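February 2, 2025
By Liliana Fiore

Plinon Long Sofa, Dark Teal

The Plinon is a long sofa for sitting rooms in which one wall must seat the whole household. It is supplied by Utside in dark teal and may be ordered with a matching throw. Loose cushions, patterned or plain, are sold separately.

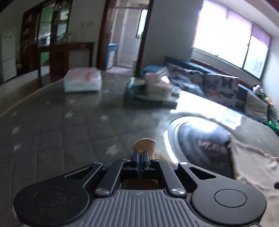 Delivery is made to the room of the customer's choice within 14 days. Customers with tiled floors are advised to request felt pads, supplied in packs of 6 at no charge. A clear space of 45 inches should be left between the sofa and any low table.

Orders placed before the end of March include the Gornik fabric care kit.

We use cookies to improve your visit. By continuing, you accept our cookie policy.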